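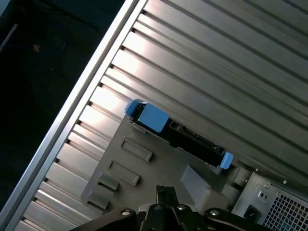
Progress report no. 3: "The Mimley House", daily television serial
Prepared for the Herell Fund by Stesier Productions
25/05/2020

1. Episodes

The writing of the first season is now complete. We have 199 scripts approved by the channel, and 16 more are kept as reserve in case the season is extended. The wedding story, which the Fund asked us to make shorter in your last letter, takes now 14 episodes. The quarrel between the two sisters begins earlier, in the week before the engagement, so the viewers will understand why the older one leaves the house.

2. Filming

Filming is stopped at present. The family house set stays standing at the Nazari studio and the rent is paid until November. When we return, we will begin with the kitchen and courtyard scenes, where no more than four actors are together. The festival episode has a crowd and must wait.

3. Editing and subtitles

The editors work from their homes. Sound is slower than we wished, mainly the songs. English subtitles are finished for the first block. We found that the names of relatives were translated in different ways, and these lines are being corrected.

4. Money

From the second payment, 458 euros remain in the travel line. We ask your permission to move this sum to subtitles.

5. What we need from you

Please confirm the new order of filming, and tell us whether the written summaries of episodes should be sent to you weekly or together with the next report.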